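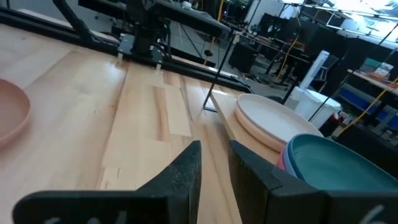

My mismatched plates: the questions I keep getting
Last updated Jan 20, 2019
4 min read

I put up a post in September about swapping our heavy dinner set for a pile of coloured plates, and my inbox hasn't been the same since (you people have opinions about plates!). I've pulled the questions I get most into one spot, and I'll keep adding to it when I have a minute and a cup of tea.

Where did you get the colours?

All over the place. The first lot came from the Hultano outlet, which had a bin of odd ones near the checkout, and I picked up the rest at the Metdale market a few at a time. The whole collection cost me $68, and I've been pretty smug about that. I don't buy sets any more. If I see a colour I like and it's close enough in size, home it comes.

Don't they look messy if they don't match?

I worried about that too! I think it works if you have a few soft colours and then one or two strong ones to wake everything up. Teal is my favourite for that. A dark teal plate next to pale peach or cream looks like you planned it, even when you grabbed them with your elbows because you were holding a salad. Pink I go easy on, only because I have so much of it already.

How do you stack them so they don't wobble?

Biggest on the bottom, and keep rims of the same shape together. A shallow plate with a raised lip will not sit nicely on a flat one, so those get their own pile. I also keep my stacks short. Five is my limit, and I stop at three if they're going somewhere the kids can reach. Tall stacks look gorgeous in catalogues and then you need the one at the bottom, every single time.

Do you sort by colour or by size?

Size first, always. I tried colour for a while and it was lovely for two days. Now I sort by size and let the colours land wherever, and you get those little slivers of pink and lavender poking out of the side of the pile, which I like better anyway.
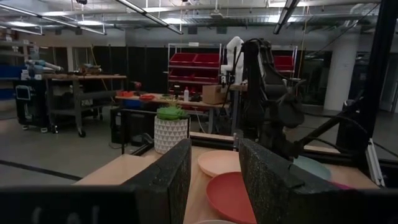

Can plastic plates go in the dishwasher?

Check underneath for a marking first, and if it says dishwasher safe, use the top rack. Mine that aren't marked get washed by hand with a soft cloth. Skip the scratchy side of the sponge, it dulls the finish and the dark colours show it worst.

What about the microwave?

I don't, full stop. I reheat in a glass dish and then move the food over. It's one more thing to wash and I grumble about it, but I've wrecked a plate before and it was a good yellow one.

How do you get tomato stains out of the pale ones?

Baking soda and a bit of water, mixed to a paste, left on for a while and then rinsed. Sometimes I have to do it twice. Old curry stains I've made my peace with.

What do you use on a wood tabletop?

Food-grade mineral oil, wiped on with an old T-shirt and left overnight. I'm using the Tannous one at the moment and have no complaints. Wipe up puddles when you see them, and don't put plates down dripping, or you'll get rings. I did a whole side table that way before I learned.

Any plants that are OK on a table you eat at?

I like a small succulent in a white pot. It doesn't drop much, it doesn't mind being shoved to one side when dinner lands, and the green is nice against all that coral and peach. Just go easy with the watering can.

Will you share the shelf plans?

They're coming! The shelf is the Cenadwood one with an extra board added partway up, so short stacks can sit above each other, and I still have to draw it out so it makes sense to anyone but me. My first post on it got 704 comments and most of them were asking for measurements, so I hear you.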